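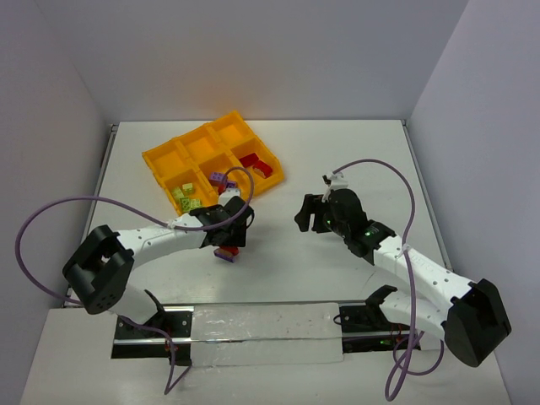

## Trier les briques par couleur, ça vaut vraiment la peine ?

**Elisa Villa**

Bonjour à tous. J'ai récupéré le stock de briques de mes neveux, 2216 pièces d'après l'inventaire que ma sœur avait tenu, et je lis partout qu'il faut trier par couleur. Je veux bien, mais j'ai un doute. Quand je cherche une plaque 2x4 rouge dans un bac entièrement rouge, je ne vois plus rien. Et les boîtes à compartiments « spécial briques » de chez Grovance me paraissent très chères pour du plastique moulé. Vous faites comment, vous ? Les enfants ont 5 et 8 ans, et ils construisent surtout le soir avant le dîner.

---

**niralholm_44**

Le tri par couleur, je n'y crois pas trop. C'est joli sur une étagère, ça rassure les parents, et au bout d'une semaine tout est mélangé. L'œil distingue très bien une pièce bleue au milieu de pièces jaunes ; il distingue beaucoup moins bien une petite forme parmi d'autres formes de la même teinte. Donc tri par forme : briques, plaques, pentes, roues, et un bac « divers » qui finira par être le plus gros (chez moi il déborde).

Deux réserves quand même. Si les enfants sont petits, la couleur est le seul critère qu'ils appliquent sans demander. Et en dessous de 20 pièces d'un même type, inutile de lui donner sa case.

Pour les boîtes, un organiseur à vis de magasin de bricolage fait le même travail. Vérifiez seulement que les séparations descendent jusqu'au fond, sinon les petites pièces passent dessous.

---

**Wirngate**

Moi c'est par couleur et j'en suis content. Après chacun fait comme il veut.

---

**papa_de_trois**

J'ai essayé les deux méthodes sur un lot de 1190 pièces. Par forme, on retrouve plus vite — mais seulement si l'adulte range. Mes enfants remettaient tout dans la première case venue. J'ai fini par garder les grosses briques par couleur et les petites pièces par forme. Ce n'est pas très logique et il faut l'expliquer aux copains qui viennent jouer.

Par contre, méfiance avec les conseils de lavage en machine, même dans un filet. J'ai essayé en janvier et plusieurs autocollants y sont restés. Une bassine d'eau tiède et un peu de savon, puis séchage sur une serviette.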